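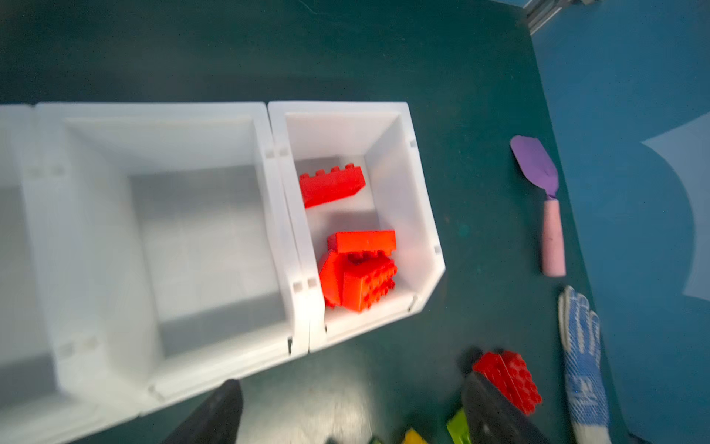 How a Sorting Robot Gets Ready for Work

At the Drorkdale workshop, there is a robot arm that sorts toy bricks. It picks them up and puts them into bins. Before it can do that, people have to set it up, and after it has worked for a while, people have to take care of it.

The red bricks go in the smaller white bin. The big white bin beside it is still empty.

The table comes first

Yesenia Cervantes sets up the table. She puts the white bins side by side in a row. A robot like this one does not look for a bin the way you would. It has been told where each bin should be. If a bin slides over by the width of your thumb, a brick can hit the rim and bounce onto the table.

Yesenia pushes on each bin with her hand to see if it moves. If it does, she lines it up again.

Two fingers

You have five fingers on each hand. This robot has two, and they are black. The part that holds them is called a gripper. The fingers close on a brick from both sides and squeeze.

How hard should they squeeze? Baltazar Xolalpa sets that number on a computer. With too little squeeze, the brick falls. With too much, it can shoot out sideways, like a wet bar of soap. He starts low and adds a little at a time. Last July it took him 10 tries to get it right for a new kind of brick.

The bumps on top of a brick are called studs. They make the job harder, because a finger pressing on studs touches only the bumps. A flat side is easier to hold.

A camera at the wrist

Near the gripper is a small camera. It moves when the arm moves, so it gets a close view of the bricks and bins. Dust on the lens makes the picture blurry. Jacinto Salinas wipes it with a soft, dry cloth every morning before 9:00. He never uses his shirt, which can scratch the glass.

Practice bricks and other things

The robot practices on 144 bricks. It also has to learn about things that are not bricks. A garden trowel with a purple blade and a work glove with blue dots are both lying on the table near the bins. Neither one belongs in the red brick bin, and the robot should leave them alone when it is sorting bricks.

Taking care of the arm

Robots wear out in small ways. Screws get loose. Finger pads get smooth, like the bottoms of old sneakers. Jacinto keeps a notebook, and after every 484 picks he stops the arm and does these jobs:

Turn the power off and wait for the arm to be still.
Feel each finger for wobble.
Tighten any loose screws.
Wipe the fingers clean.
Turn the power on and try one brick.

The power always goes off first. An arm can move quickly, and it does not know that your hand is there.

Words to know

Gripper: the part of a robot that holds things.
Lens: the clear piece at the front of a camera.
Rim: the top edge of a bin.
Stud: a round bump on a toy brick.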